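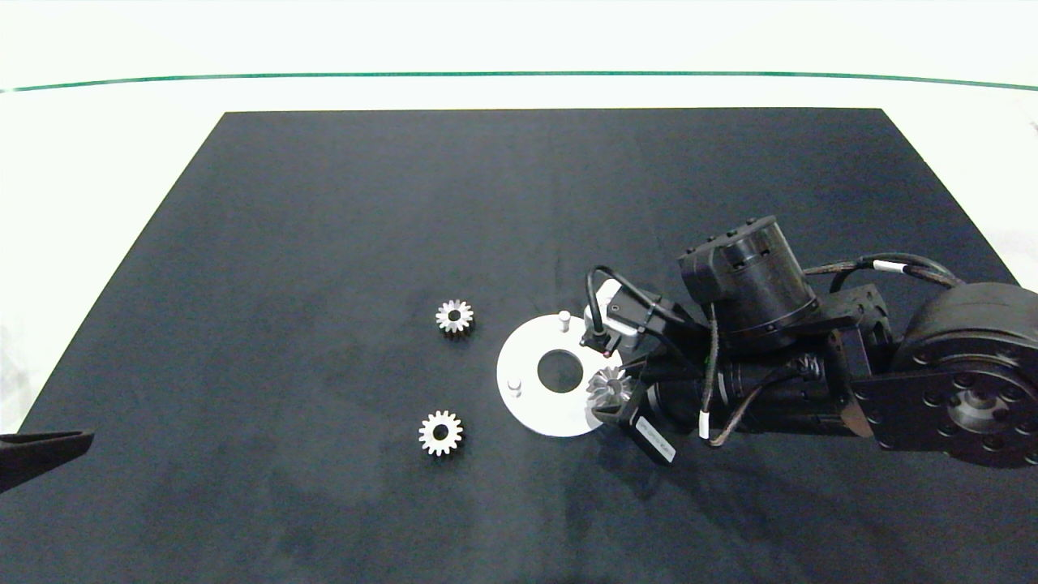

Two spur gears on a black work mat, beside a white plate with two upright pins.

Tralico asks buyers of small gears to stop trusting the word "matched"

ULTBRIDGE, February: Tralico, the small parts supplier, has today published a short bench guide for people who buy, check and fit small metal gears. It is free to read, it runs to 14 pages, and a fair part of it is spent telling readers to doubt what is printed on the packet, including packets sold by Tralico.

The firm says it wrote the guide after a year of returns that did not add up. Customers sent back gears described as noisy, tight, sloppy or "wrong". On the bench at Ultbridge, many of those gears measured exactly as they should. The trouble lay in what they had been fitted to: pins that leaned, plates with a burr around the hole, or a second gear bought elsewhere and assumed to be the same.

"We have sold gears as matched pairs for as long as we have sold gears, and we would like to say plainly that the word means less than people think," a spokesperson for Tralico said. "It means the teeth are the same shape and size. It tells you nothing about the pins you are going to put them on. If the pins are too close together, two perfect gears will still bind."

The guide, called Check It On The Bench, deals with one everyday job, fitting a pair of small spur gears over fixed pins on a flat plate. It does not cover worm gears, bevel gears or plastic gears, and it has no advice on motors. Tralico says it left those out on purpose, having read too many guides that cover everything in a paragraph each.

Much of the advice is dull, and the firm makes no claim otherwise. Readers are told to clear the table before opening a packet and to work over a mat. A dark mat with a dull surface is preferred to a shiny one. Bright metal shows up well against it, and a small part put down on cloth is less likely to roll than one put down on a hard top. The guide is cool about mats sold specially for the purpose. Any plain dark mat that lies reasonably flat will do, and smudges and creases are no reason to replace it.

On lighting, it is just as sparing. One steady lamp, set low and to the side, shows up a damaged tooth better than a bright light directly overhead. Magnifiers are useful, but Tralico warns against buying a strong one. Under enough magnification every gear looks faulty, and the firm believes that several of last year's returns began that way.

The longest section is about the plate. Tralico recommends laying it flat, pins upwards, and looking at it before going anywhere near the gears. Pins should stand square. The foot of each pin should be clean, with no ridge of material left behind to hold the gear off the surface. A gear should go down over its pin under light finger pressure and turn freely once it is there. If it needs a tap, the guide says, stop and find out why.

Readers are also told to try each gear on each pin separately before fitting the pair. A gear that turns on one pin and sticks on another has shown where the fault is, and it has cost nothing to find. With both gears fitted, they should be turned slowly by hand through several full turns. A tight spot that comes back at the same place each time usually points to a bad tooth or a bore that is off centre.

The guide is sharpest on the subject of grease. Tralico sells grease, and says that a good deal of it is bought to hide a poor fit. A dry pair that runs rough will run rough again once the grease has moved. The advice is to get the fit right first and then use very little.

Tralico tried the method on its own stock before printing it. Staff took 400 gears from the shelves at Ultbridge and checked 100 of them by hand in the way the guide sets out, leaving the rest to the usual sample check. The hand check turned up 4 gears that the firm says it would not have wanted to send out. Three had a nicked tooth and one had a bore with a rough edge.

"We are not going to make that into a grand figure," the spokesperson said. "It was one batch, checked by our own people, who knew what they were looking for. Somebody else might find more, or none. What it did do was make us stop saying that the customer must have dropped it."

The firm is also wary of claims made for its own guide. It does not promise fewer returns, quieter gears or time saved, and says it has no evidence yet for any of them. A reader who already checks parts with care will probably learn nothing new from it, apart from the table of pin spacings at the back.

That table was drawn up with Makris, the plate and pin maker based in Tridedthorpe, which supplied sample plates and went through the measurements. Makris has since changed the note that goes out with its plates. The old note said the pins were "ready to use". The new one asks the buyer to check them.

"It is a less cheerful note," a spokesperson for Makris said. "We had some discussion about whether it would put people off. It may do. We would still sooner they looked."

Check It On The Bench can be read at the trade counters in Ultbridge and Tridedthorpe, and printed copies are sent without charge to anyone ordering gears, pins or plates from Tralico. The firm will keep the word "matched" on its packets for the time being, as customers search for it, but a line of smaller print beneath it will now say what has been matched and what has not.

Comments and corrections are welcome from anyone who fits small gears regularly. Tralico would particularly like to hear from readers who have followed the guide and still ended up with a pair that binds, and asks them to send the plate as well as the gears.

Notes to editors

Tralico supplies small gears, pins and fixings to workshops, repairers and hobby users from its premises in Ultbridge.

Makris makes plates and pins in Tridedthorpe. It has no share in Tralico and was not paid for its work on the guide.

Printed copies for review can be requested from the Tralico press desk.

ENDS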